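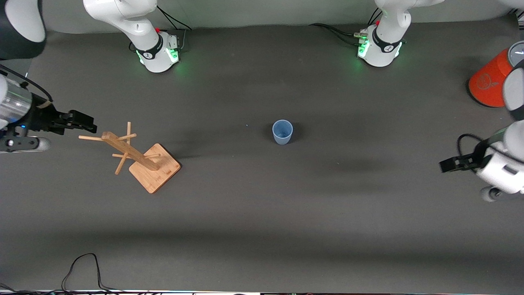 Ratree Wannasri wrote in the margin of our last copy that the Zerley kit "sets up in minutes, as long as you don't count the first afternoon." We have left her remark in, and the steps below follow her order instead of the one on the Niltach leaflet.

4. Placing the cup and the stand

Check that both arm bases show green at the foot before you put anything on the table. The leaflet says green means ready. We take it to mean the power is on, and we test each arm separately.

4.1 Set the mug tree within reach of the right gripper. Turn the base board until at least one peg is clear of the others.

4.2 Stand the cup upright, open end up, between the two grippers.

4.3 Jog the left gripper toward the cup at the slowest speed. Stop before the fingers touch.

4.4 Close the fingers one step at a time. The default grip force is 17, and the leaflet calls it "suitable for all household items." Try 6 first with a plastic cup.

4.5 Run the hang routine once with your hand on the stop button.

Note: The sales page promises up to 400 cycles without adjustment. It does not say which cup, which stand or which table. Keep your own log and recheck the peg position at every shift change.

Caution: Cables loop over the wrists. Move each wrist through its full turn by jog control and watch for pulling before you start any automatic routine.

Caution: Do not reach between the grippers while the arms are powered, even when they are still. The "soft stop" feature is an extra-cost option and we would not rely on it.

4.6 If the cup misses the peg, do not raise the speed or the force. Go back to 4.1 and teach the peg position again. The auto-correct setting can stay off until section 6, where we explain what it changes.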